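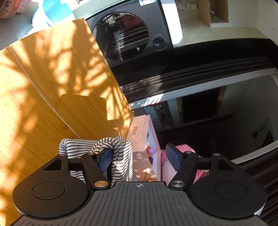 Striped cloth in the left finger, washing machine behind.

November 15, 2025

Today I thought again about the question of Geeta Grewal, if a machine can do the housework yet. She says in March she was sure it can. I am less sure. The washing itself is solved long ago, one turns a knob. But to take one cloth and fold it so that the corners meet, this is still difficult. I wrote down 20 tries with cloths and I was content with 17, but I was the one who moved the gripper, so it proves little about a machine alone. The blue pads hold thin fabric well. Toys on the floor I did not try. Tomorrow I will read the Jevent notes again and write to Geeta.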